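How do you teach a robot to tidy up?

Could you explain to someone how to pick up a tennis ball? It's surprisingly hard to put into words! So at the Imthorpe lab, people show the robot instead.

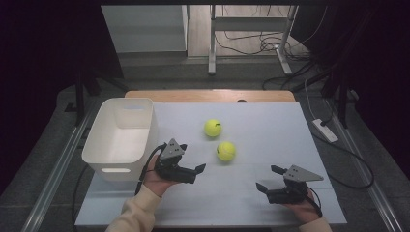 Clementina Frade

A person holds a gripper in each hand and does the job themselves. In this project, called Fleveveck, the job is putting two tennis balls into a white bin. Each go is called a demonstration, and the team recorded 118 of them.

The grippers have cameras too, so the robot can learn from a gripper's-eye view – fingers, table, balls and all. 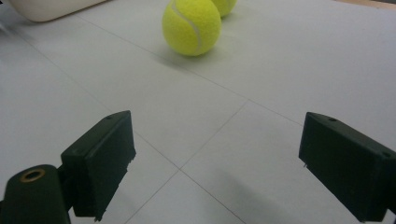

Clementina Frade, robot researcher

Next, a computer program studies the recordings and looks for patterns. Where do the fingers go when the ball is over there? When should they close?

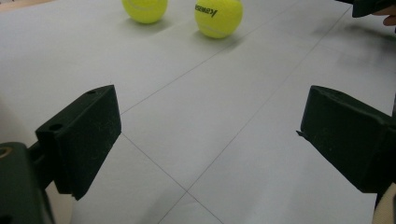
Then comes the exciting bit – the robot has a try on its own! After learning from just 21 demonstrations, it missed a lot. With all 118, it got the balls into the bin in more than 93 tries out of every hundred. Practice helps robots too!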